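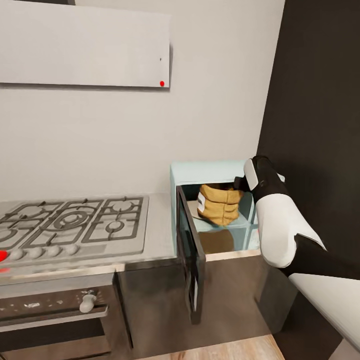

Figure 1. Simulated kitchen, bag task: gripper at the top of the yellow bag, upper level of the open counter cabinet.

Stultomer project – manipulation group
Minutes of the September progress meeting

Present: Seema Kandpal (chair), Sarla Upadhyay, Rekha Awasthi, Aba Quansah (minutes)
Apologies: Pushpa Vashisht
Start: 10:05

1. Previous minutes
Accepted with one correction. Under item 4, "contact margin" should read "contact threshold".

2. Results on the bag task
Sarla presented the first full evaluation of the policy trained on 3,000 simulated demonstrations. Kitchen layout, wall colors and starting arm pose were varied between episodes. The evaluation set was 800 episodes, none of them using a layout from training. The policy completed 729.

An episode counts as complete when the bag has left the cabinet, is held clear of the shelf and stays in the gripper until the time limit. Touching the cabinet door is allowed. Moving the cabinet itself is a failure.

Rekha asked whether the door is always open at the start. Sarla confirmed that it is. Opening the door is a separate task and has not been trained yet. Seema asked that the report say this in the task definition and again in the results table heading.

3. Failure cases
Rekha has gone through the failed episodes by hand and put them in two groups. In the larger group the fingers close above the rolled top of the bag and come away with nothing. In the other the grasp is made, but the bag catches on the cabinet on the way out and slips.

Aba pointed out that the bag is modeled as a rigid body, with the creases carried only by the mesh and texture. A real paper bag would give under the fingers, so the first group could shrink or grow on hardware. No agreement on which. Sarla prefers to settle it by test before changing the model.

Seema asked about retries. The current policy gets one attempt, and after a missed grasp it tends to hover near the cabinet until time runs out. Rekha will add retry segments to the next training set – these have to be recorded, as they can't be cut from the existing episodes.

4. Rendering and camera input
Aba compared training with fixed and randomized lighting. Soft, even light gives the better score in simulation, but the score falls sharply once shadows inside the cabinet get darker. Randomized lighting costs a little on the easy layouts and holds up on the rest. Agreed to use randomized lighting from now on.

Batch size stays at 64. Larger batches were tried on the Graltport cluster and ran out of memory with both camera streams on.

5. Hardware transfer
The Hedlund lab can give us the arm once its safety check is signed off. Pushpa reported by email that the Skorkonel driver still drops gripper commands when the joint rate is raised. Transfer tests will start at the lower rate.

6. Actions
Sarla – revise task definition and results table.
Rekha – record retry segments; circulate the list of failed episodes.
Aba – rerun the evaluation with randomized lighting, same seeds.
Pushpa – driver log to Seema before the next meeting.

7. Any other business
Sarla asked for a fixed naming scheme for checkpoints. Held over.

Meeting closed 11:20.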